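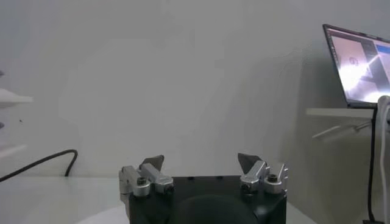

Jaws open over a clear table, laptop on the side shelf.

Living with a bench arm: tips for the home kitchen

The Pesance is a hire kit from Ciso: one arm, a two-finger gripper, a wrist camera and the software, delivered in two tubs. We kept ours for 11 weeks in the back kitchen at Julport and used it mostly for moving small food from one dish to another. These notes cover setting up, handling dumplings and cleaning. The manual covers the rest.

Setting up
Give it a table of its own. A plain white top suits the camera, and so does a plain wall behind. Patterned oilcloth confused ours every time.
Put the laptop on a shelf off to the side, above table height, where flour and steam won't reach it. You want to read the screen without leaning over the arm.
Cables are the main nuisance. Run them down the end of the shelf and clip them. Any cable left lying on the table should sit well back near the wall. Ours caught one in the first week and dragged a jug with it.
Open the fingers fully before you start a job. Minttu Hirvonen, who wrote the kit's quick-start card, also suggests checking the finger screws with the supplied key every 43 cycles. We did it once a day before breakfast and had no trouble.

Dumplings
Set the grip force to 7 on the software's scale for cooked dough. Anything higher marks the pleats.
Come in from the side of the dumpling, across the widest part, and leave the pleated point alone.
Leave a finger's width between pieces if the dish allows. If two are sitting close, take the outside one first.
A light brush of oil on the tray helps more than any setting.

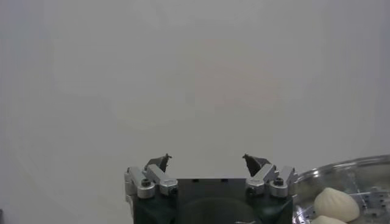

Household Bench, no. 3661, p. 11

A clear-sided dish over a perforated tray is easier to work with than a deep bamboo basket. You can watch the dumplings through the wall, and the holes let water drain away. Park the gripper beside the dish with the jaws open, then bring it across slowly. Mind the rim – it is the first thing the fingers will hit if your height is off.

Cleaning
Wipe the fingertips with warm soapy water and dry them. Never spray the body. Starch sets hard in the linkages, so use an old toothbrush there the same day. Desmet sells spare tips in pairs, and they fit without filing.

Worth the money?
For one family dinner, no. Tongs are quicker. Jeanine Dijkstra hired the same kit for her catering prep in August and has kept it on, mainly for trays of identical pieces. Ask for the longer power lead when you book.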